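Packing the kitchen for a move without broken cups
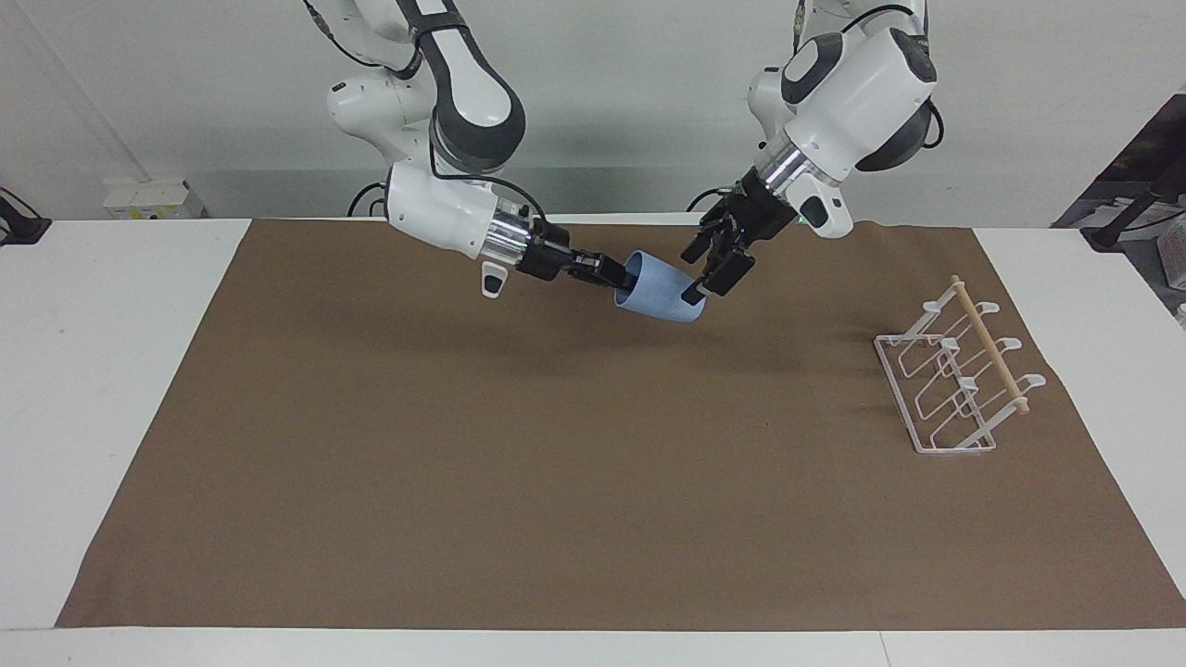
A sheet of brown paper over the table, and a light blue cup on its side.

My wife and I have moved house four times since we came to Australia, and the kitchen is always what takes us longest. In the first move we lost nearly all the bowls my mother gave us. Since then I have learned some habits, and I write them down for friends who ask me every year before the holidays.

Start with what you do not use. The cake tins, the fondue set, the second teapot can go in a box two weeks before. Leave for the last evening one pan, one knife, the kettle and a plate for each person.

Use small cartons for heavy things. A big carton full of plates looks very practical until you must lift it. If you can not carry it up five steps without stopping, take something out.

Paper is better than towels for cups and glasses. I know many people wrap with towels to save space, but the towel slips and you need it anyway for the shower on the first night. We buy plain brown paper on a roll, 57 centimetres wide. Newspaper is also fine, but the ink comes off on light colours and you will wash everything again.

How I wrap a cup: put it on its side near the corner of the paper, push a crumpled piece inside, then roll it towards the opposite corner and fold in the sides while you go. The handle gets its own twist of paper first. Glasses with a stem need double.

Plates go standing up, like records in a shelf, never flat in a pile. Put a thick layer of crushed paper at the bottom of the box and another on top. When you close the box, shake it a little. If you hear something, open it again and fill the gap.

Jars and bottles – oil, soy sauce, fish sauce – must have a piece of cling wrap under the lid, then the lid screwed on again. Stand them in a bucket. I once put the fish sauce in a box with the tea towels and I will not describe the result.

For knives I roll each one in a tea towel, put a rubber band at both ends and write KNIFE on the outside with big letters.

Write on the side of the box, not on the top, or you can not read it when they are stacked. I write the room and two or three things that are inside. "Kitchen" only is no help when you have eleven of them and you are looking for the coffee.

After the move, flatten the good paper and keep it under the bed or behind a wardrobe. Ours has now done two moves and it also served for wrapping the Christmas ornaments. The torn pieces go in the compost, if there is no tape on them.

Somkiat Prasertsri

Recent tips
Getting the smell out of a lunch box
Which drawer liners can be washed
Drying herbs in October and after
How to sharpen a vegetable peeler
Cleaning the rubber seal of the fridge
Storing rice in a humid summer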